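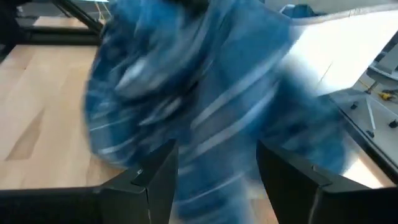 Le tri du linge donné a occupé l'essentiel de l'été à l'atelier de la rue Enard. Depuis juillet, les vêtements ne passent plus directement des sacs aux cartons : chaque pièce est dépliée, contrôlée, puis repliée au même format avant d'être rangée par taille. Le travail se fait sur un plateau de bois clair, assez lisse pour les tissus fins, et les hauts, comme semble l'être celui-ci, bleu avec des rayures blanches et bleu clair, sont ceux qui demandent le plus d'attention. Les rayures servent de repère pour le pli, mais elles font aussi ressortir le moindre faux pli une fois la pile terminée.

Période couverte et volumes

Le présent rapport porte sur la période ouverte en juillet et arrêtée au mardi 17 septembre. Sur cette période, 2108 pièces ont été triées et pliées. La convention signée avec la fondation Tindberg prévoyait un premier palier de 500 pièces, franchi avant la fin du premier mois. Les arrivages ont ensuite été irréguliers. Deux collectes ont été reportées faute de véhicule et la semaine suivante a été surchargée, avec des sacs stockés dans le couloir.

Les hauts forment la plus grande partie du stock. Viennent ensuite les pantalons, puis le linge de maison, que nous n'avions pas prévu en telle quantité. Les draps et les nappes prennent beaucoup de place et immobilisent une table entière. Nous avons décidé de les traiter à part, le jeudi.

Méthode de pliage

Après plusieurs essais, nous avons retenu un format unique pour les hauts : vêtement posé à plat, face contre la table, manches ramenées dans le dos, largeur calée sur un gabarit de 30 cm. Les chemises sont boutonnées au col et au milieu. Les vestes légères suivent le même format, sauf si la doublure est épaisse. Les pièces tachées ou décousues vont dans un bac séparé ; 68 y sont encore en attente de couture à la date du rapport.

Le point faible reste la reprise des vêtements froissés. Un haut sorti d'un sac comprimé doit être secoué et lissé avant de pouvoir être plié correctement, et cette étape n'avait pas été comptée dans le temps par pièce indiqué au dossier. Le temps prévu est donc dépassé pour les chemises, tenu pour les t-shirts et les pulls.

Encadrement et partenaires

Thirumalai Rajan assure la coordination de l'atelier depuis le début de l'action. Il tient le registre des entrées et des sorties et forme les nouveaux arrivants, en deux séances. L'association Randbridge a repris la distribution des cartons « hommes » et « enfants ». Les cartons « femmes » partent toujours par la boutique Toivonen, dont la réserve est pleine jusqu'à la fin du mois. Une solution provisoire de stockage a été trouvée au sous-sol, mais l'accès par l'escalier n'est pas commode.

Dépenses

Les achats de la période concernent les cartons, les étiquettes et les gabarits de pliage. La ligne « petit matériel » est presque consommée. La ligne « transport » l'est peu, en raison des collectes reportées. Nous demandons l'autorisation de basculer une partie de la seconde vers la première, sans changement du montant total.

Suite de l'action

Le bac de couture doit être vidé en priorité. Le temps par pièce sera relevé de nouveau pour les chemises et les draps, et le tableau corrigé joint au prochain rapport. L'achat d'un défroisseur est à l'étude ; deux devis ont été demandés, un seul est arrivé.

Classé dans : Rapports d'avancement, Textile et réemploi

© Atelier de la rue Enard – Nous contacter – Haut de page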